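Stop Calling It a Comeback

Every September the entertainment pages find an actor who has been away and tell us she is back. This year it is Young-sook Na, who plays the harbor pilot in Briddale. I have read the same profile of her in four places now, and I don't believe much of it.

The story goes that she vanished after Oledia was canceled and spent years in the wilderness. Did she? She did three seasons of stage work, dubbed a cartoon and had a small part in Chou, where she was better than either of the leads. That sounds to me like a working actor whose jobs didn't come with a poster. 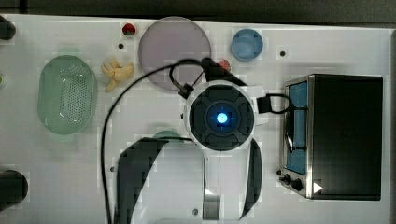
Somebody benefits from the wilderness version, of course. The streaming service gets to look like a rescuer. Wenceslao Garrido, who directed the first two episodes of Briddale, has told interviewers he "took a chance" on her. A chance on what? She had been acting on screen since she was 19.

I also doubt the show is as good as people say. The pilot is slow, the fog does a lot of the work, and Hongjun Fu is wasted as the brother. Na is very good in it – she was very good in Oledia too, when the same critics called her stiff. I went back and checked one of those reviews. It gives her a single sentence, and the sentence is mostly about her coat.

Next year it will be Yu-ting Yang's turn, I suppose, and she has only been gone since spring.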